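Chapter 4

Small Parts: Washers, Rings and the Order They Go On

Most books on bench work deal with washers in a paragraph. The reader is told that a washer spreads the load, that a spring washer stops a nut from working loose, and that a rubber ring keeps water out. The first claim is mostly true. The second is repeated far more often than it is tested. The third depends on so many things that it hardly counts as a claim at all. This chapter takes longer over them, and it starts from the view that a good deal of what apprentices are taught about small parts has been handed down without anyone checking it.

Take the matter of order. A common workshop rule says that the plain washer goes next to the work and everything else goes above it. Ask why and you will hear three or four different answers, some of which cannot all be right. Renzo Greco, who taught fitting at the Nistudau training shop, used to put the question to each new group on the first morning and write the answers on the wall. When I visited he had 23 of them up there. Several came from people with long careers behind them, and two flatly disagreed about which face of the washer should be turned down. Greco didn't say which he favoured. He wanted them to go and look.

Looking is harder than it sounds. Once a joint is done up, the parts that matter are hidden by the parts on top of them. You can see the head and perhaps the edge of a washer, and you are left to trust that whoever built it put the rest in. For this reason the exercises in this chapter are done on an open table with the bolt standing on its head or held upright, so that each ring is lowered over the thread from above and can be seen until the next one covers it.

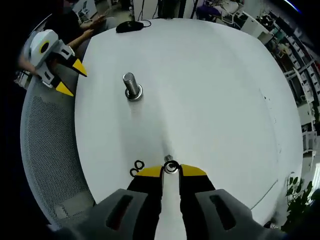 The usual objection is that stacking rings on a loose bolt is a child's game and teaches nothing about real joints. There is something in this. A bolt on a table carries no load, and a washer that sits flat on a smooth top may not sit flat on a rough casting. Concetta Fabbri makes the point strongly in her notes for the Fosenano course, and she is right that nobody should leave this chapter thinking they can build a pump. But the objection proves less than she thinks. The mistakes we are trying to catch are made before any load is put on: a ring left out, two picked up as one, a metal washer used where a rubber one was wanted.

Rubber rings deserve particular suspicion. Two black rings lying side by side can look the same size and differ by enough to matter. They cling to each other and to the fingers. They are also easily confused by material, as many kinds of rubber are sold in black, and a ring that does well in water may swell in oil. The maker's bag tells you which you have. The ring, once out of the bag, does not. Do not believe anyone who says they can tell by feel unless they are willing to be tested.

We did test it, in a small way. On 14 October 2023 Darcy Grimshaw laid out 90 rings from two bags and asked the evening class to sort them by touch. The results were poor enough that I won't pretend to draw a figure from them, and one small class is thin evidence in any case. I mention it only because the two people most sure of their fingers did no better than the rest.

A word on tools. Small rings can be picked up by hand, with tweezers, or with some sort of jaw. Each has its supporters, and most of the arguments I have heard come down to what the speaker learned on. Hold a flat washer by its edges and you can see through the hole to the thread beneath. Hold it by its faces and it may be steadier, but it must be turned before it will drop over the bolt. Try both before choosing, and be wary of catalogues.

Before you begin section 4.1

You will need one bolt, at least two plain washers that fit it, two rubber rings, and a clear table in a pale colour. Clear away anything the rings could roll under. Write down the order you intend to use before you touch the parts, and keep the paper. Readers who skip this step tend to remember having planned whatever they ended up doing.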